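3.2 Households and laundry diaries

The diary study covered two towns, Poulain and Kemirov, which draw their water from different sources. Water in Poulain comes from a limestone aquifer and is hard all year. Kemirov is served by a reservoir, and its water is soft except for a short period in March, when the utility switches to wells during maintenance. We chose the two towns because their housing stock and household sizes are close, and because both utilities publish monthly hardness readings by district.

Recruitment letters went to 3,000 addresses taken from the utility billing lists. Of these, 901 households returned the first questionnaire and 500 were kept for the diary phase. Households were dropped if they used a shared laundry room, had a softener fitted to the main supply, or sent their bedding out to be washed. A household that moved within the same town stayed in the sample.

Each household kept a paper diary for every load that included bedding. Entries recorded the items in the load, the program chosen, the detergent and the amount used, and the way the load was dried. Large outer covers were given a separate line. In the pilot, people tended to leave them out of the diary altogether - they thought of them as furnishings and did not count them as laundry. The revised form used the word "bedspread" at the top of the page, with quilts and throws listed under it.

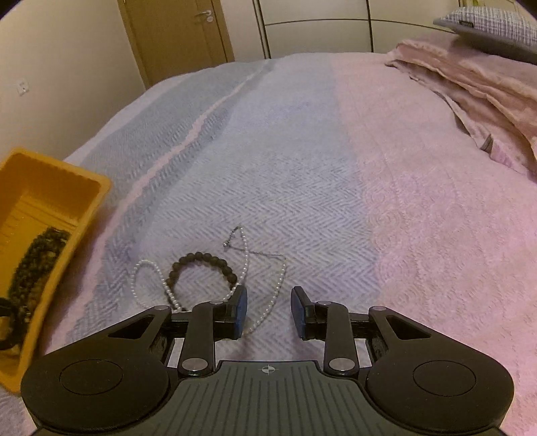
Figure 2. A bed with a textured bedspread. Outer covers were entered on their own line in the diary.

Covers were sorted by surface into flat and textured. The sorting was done from the questionnaire, where respondents ticked one of two boxes and could add a note. When the note disagreed with the box, the note was used. Fiber content was recorded only where the respondent could read it from a care label, and many labels had faded or been removed. For this reason we do not report results by fiber.

Detergent doses were entered in scoops, caps or tablets and converted to grams with the maker's dosing table. Two products made up most of the entries, Sindance powder and Bistasus liquid. Where a household used a product with no table, the load was kept in the wash frequency analysis but left out of the dose analysis. Fabric softener was coded as present or absent.

Coding was carried out by Hanne Turunen and checked by a second coder, who worked from the scanned diaries without seeing the town name. Disagreements were mostly over mixed loads, such as a bedspread washed with towels. These were settled by discussion and coded under the largest item.

3.3 Wash frequency

Sheets and pillowcases were washed at similar intervals in both towns. The difference appeared in the outer covers, which were washed less often in Poulain.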